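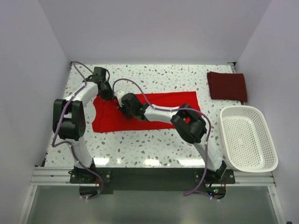

15 January 2023

Folding notes, long sleeves. Carrying on from where Idris Griffiths left off with the short-sleeved ones.

Worked on the terrazzo top again. Glossy surfaces are a mixed blessing for cloth: a top slides flat with very little pulling, but it also slides when you want it to stay put. A lightly worn cotton behaves best. Anything with a slippery finish creeps towards the front edge every time a sleeve is brought over.

Order I am using for now:
Lay the garment sideways, shoulders left, hem right.
Smooth the body from the collar towards the hem.
Far sleeve in first, then the near one.
Sides to the middle.
Hem up to the shoulders, then in half.

Weighed two tops on the Tanabe scale before starting. The heavier came to 695 g, which surprised me, and it makes a fat fold that will not sit square without pressing by hand. The Doko guide wants every fold the same width whatever the weight. I don't think that works for knits. Ita Dolan tried it in May and ended up with stacks that leaned.

Far sleeve was the easier of the two. The near one hangs over the front if the garment is laid too low, and then its weight drags the shoulder round. Move the whole thing back a bit before touching the sleeves - I keep forgetting this.

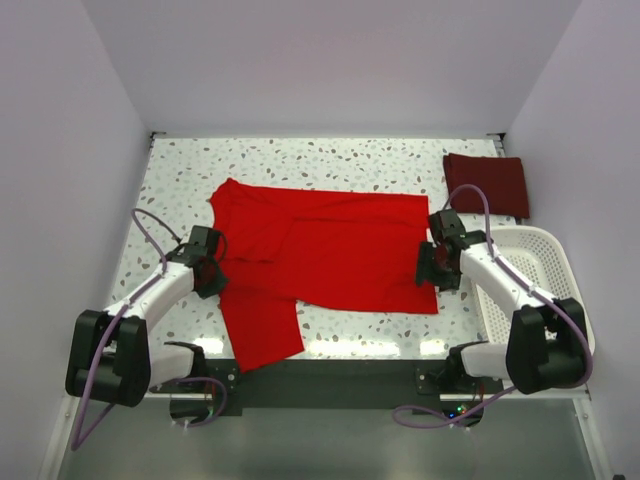

Does it matter which sleeve goes in first?
Only for neatness. Both orders give the same size of fold, but starting with the far sleeve means you aren't reaching across one you have already laid flat.

Creases: a long one across the body is not worth chasing until both sleeves are in, as bringing them over usually makes another. Smooth once, at the end, with the flat of the hand. The shoulder corner is different. If it bunches there, open it out straight away or the lump stays in every fold after it.

Finished pieces go in the basket with the fold facing out. Dark colours underneath, reds separate until we know how the dye behaves. Idris wants the Skavgate baskets for the next batch, but they are too narrow for the long-sleeved width. Leave them for the towels.

Still to do:
Try the hem fold in thirds, 5 goes with the same top.
Ask Ita for the rest of the Jusex sheets, mine stop at page 2.
Copy the weights into the log under 1314.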